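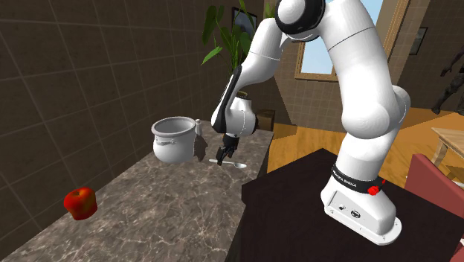 The Last Bus to Graltmont

My mother's neighbour drove the 348 for 30 years, and on Monday he drove it the last time. I sat behind him with a box of noodles from Wokville on my knees, trying not to spill.

"You are my only passenger," he said.

"Then you can go slowly," I answered.

He went slowly. At the old cinema he opened the doors and waited, as the timetable asked. Cold air came in – it smelled of rain and cut grass. He closed them again.

At the terminus he turned off the engine and I gave him the second fork. We ate until the colour went out of the sky.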